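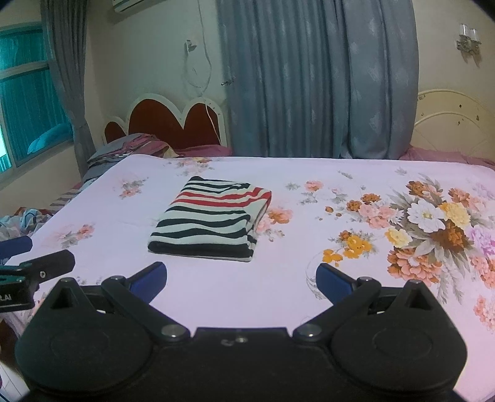
Tovumis Striped Sweater, six months in

I bought my Tovumis sweater in September, which in Istbridge is when the radiators haven't been switched on yet and everybody walks around the house in a blanket. I had been putting off writing a review until I'd lived with it a while, because I think most sweater reviews are written by people who have worn the thing once, in a good mood, with the tags just cut off. Mine has been through a winter, a fair few bowls of soup and more trips to the wash than I'd like to admit to.

A little about what it is. It's an off-white knit with dark stripes, very nearly black, and then two red ones across the upper part that make all the difference (I tried on a plainer one in the shop and it made me look like I was about to go out and check lobster traps). The dark stripes above the red are narrow and the lower ones are broader, with a wavy look to them that I've grown very fond of. A thick dark band finishes off the hem. The style card said the pattern was based on one the company first knitted in 1965, and I can well believe it, my mother had something close to it in our old vacation photos.

Now, the wearing. It's warm! Properly warm, though it doesn't make you feel like you've been upholstered. I can get a coat on over it without a wrestling match, and it's soft enough at the neck that I've stopped bothering with a collar underneath. The sleeves run long on me. I turn them back once and they stay put, so I've decided to call that a feature, but if you have short arms like mine you may want to try before you buy. I took my usual size and the body fits fine, with room for a second helping.

Washing is where I was most nervous. Red next to off-white has ended badly for me before (a set of dish towels, years ago, still pink). I did the first wash by hand in cold water with the bathroom door shut, as if it might make a run for it. The water stayed clear and the pale parts are still pale. Since then I've used the wool setting on our machine and dried it flat on a towel, turning it over at bedtime, and the shape has held up nicely. There was some pilling under the arms after the first couple of months. I went over it with one of those little combs and it hasn't come back much.

Please fold it and don't hang it. I hung mine for a week early on and got two silly points at the shoulders that took a good steaming to get rid of. I do my folding on the bed, on top of the flowery sheets, where there's plenty of room to spread the arms out. Fold the sleeves in, then bring the hem up. It's a chunky knit and it doesn't want to lie in a crisp rectangle like a T-shirt would; one sleeve or the other always puffs out at the side, and the stripes never line up the way you'd hope. I used to redo it three or four times. These days I give it a pat and into the drawer it goes, and it comes out perfectly wearable. It does take up a lot of drawer, mind you. I had to move 16 pairs of socks to make a place for it.

I should say something about the price, as it isn't a cheap sweater. I got mine at Song, the little clothing store on Billon Street, where it was marked down at the end of the season from a number I would have walked away from. At the sale price I think it's very good value. At full price I'd have wanted a spare length of yarn for mending, and there wasn't one, which seems stingy to me.

My other grumble is the label, a big stiff square thing at the back of the neck that I unpicked with nail scissors on the second day. Take your time over it if you do the same, because the stitches go right through into the knit and I very nearly made a hole.

I give it 5 stars all the same, label included. I've been eyeing the cardigan in the same stripe, and if Song has one left in my size when the markdowns start again, I'll come back and let you know how the buttonholes are.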